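Tischdecke rutscht auf dem Esstisch, Molton hilft nicht

Bernadette Crenshaw
gefragt im November 2019

Hallo zusammen, seit August besitze ich eine neue Tischdecke, und seit August wandert sie. Sie beginnt den Tag mittig und hängt abends auf der Fensterseite fast bis zum Stuhl. Mein Mann vermutet die Katze. Wir haben keine Katze. Der Tisch ist lackiert und leider sehr glatt. Versucht habe ich Klammern (hässlich, und man bleibt mit dem Ärmel hängen) und einen Molton von Avby, der nun einfach mitwandert, die beiden verstehen sich offenbar prächtig. 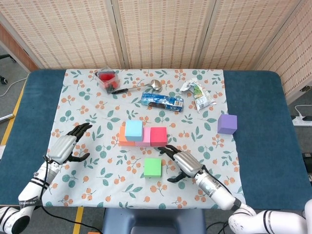

Tischdecke mit orangen Beeren und blaugrünen Blättern

Kleben kommt nicht in Frage, der Tisch ist geerbt und die Schwiegermutter lebt noch. Hat jemand eine Lösung, die man auch waschen kann?

Forkar
2 Antworten bisher als hilfreich markiert

Bei Molton gibt es zwei Sorten, und im Laden liegt gern die falsche obenauf. Du brauchst einen mit gummierter Unterseite, und die Gummiseite gehört auf den Tisch. Ja, ich frage das ernsthaft, meiner lag ein Jahr lang verkehrt herum. Auf jeder Seite 2 cm kleiner schneiden als die Platte, sonst guckt er vor und sieht aus wie ein Unterrock. Waschen bei 40 Grad, nicht in den Trockner, sonst bröselt die Beschichtung und du saugst wochenlang weiße Krümel.

Bei Lack bitte vorher an einer unauffälligen Stelle testen. Manche Gummierungen hinterlassen matte Flecken, und dann möchte ich nicht bei der Schwiegermutter gewesen sein.
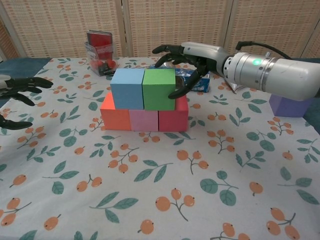 Wenn es trotzdem noch rutscht, hängt die Decke vermutlich auf einer Seite schwerer. Einmal ordentlich ausmessen, Überhang links und rechts gleich, dann ist meistens Ruhe. Gewichte in den Saum nähen geht auch, klappert aber an den Tischbeinen.

Sorero

Wir haben Wachstuch. 70 Euro, liegt seit 5 Jahren, bewegt sich keinen Millimeter. Schön ist es nicht, aber man gewöhnt sich an vieles.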